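Right hand drifting after warm-up

nokbridge_tech
Our humanoid puts slippers away fine when cold, then the right hand starts closing wide after 40 minutes. Re-zeroed the wrist twice. Anyone else?

Futlow7
Thermal drift. Shirazi's calibration script sorts it. Run it warm.

mehrangiz_g
Does it though? We ran that script every Sunday at Plesthorpe and all it did was hide a chafed cable. Check the wrist lead before you touch another offset.

Futlow7
One bad cable doesn't make the script useless. Ours has done 3,627 picks on it.

mehrangiz_g
Picks, or good picks? Colour me unconvinced.

nokbridge_tech
Lead looks okay to me, it was replaced in February. 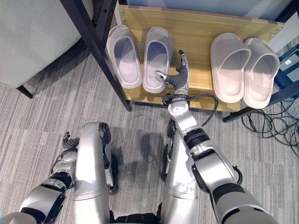

mehrangiz_g
New leads fail too, usually from how they're dressed. I'd want yours clipped closer to the forearm, with slack only at the joint. That loop off the wrist swings right out over the front edge of the shelf, so I'd look there first. Golnar Karimi showed me to flex it by hand with the log running.

Futlow7
Or run the script, takes 7 minutes.

nokbridge_tech
Will reclip it first and post the log.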